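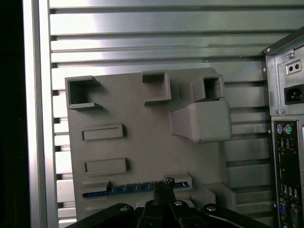 ## Memory cell: board re-seat and finger check, 26 May 2023

Wanting reported the module sitting crooked in the gripper after the last long run, so I took the cell out of use for the morning. Siham helped with the teach pendant.

- Wiped down the slats and the grooves beside the fixture board. Vacuum only in the grooves, no air line, it blows grit under the board.
- Board clamps had worked loose. Tightened all of them and re-taught the board origin. The board still sits at a slight angle to the slats; left it so, as the origin takes care of that.
- Fingertips: texture is wearing and there are pale flecks on the right one. Still usable. New pair on order from Stirer.
- Closing force back down to 10 N. Somebody had it at 90.
- Grip point stays left of the right-hand end holder. Approach slowly, the tips come down close to the holder rim.
- PC case checked against its stop, not moved.

Ran the pick from the end holders at low speed with Siham on the stop button. Two misses, both before the new origin was saved, none after. Cycle counter read 2678 when I finished.

Still open: spare end holders (ask Frauke), and the full wrist camera calibration, due in September.

R. Fröhlich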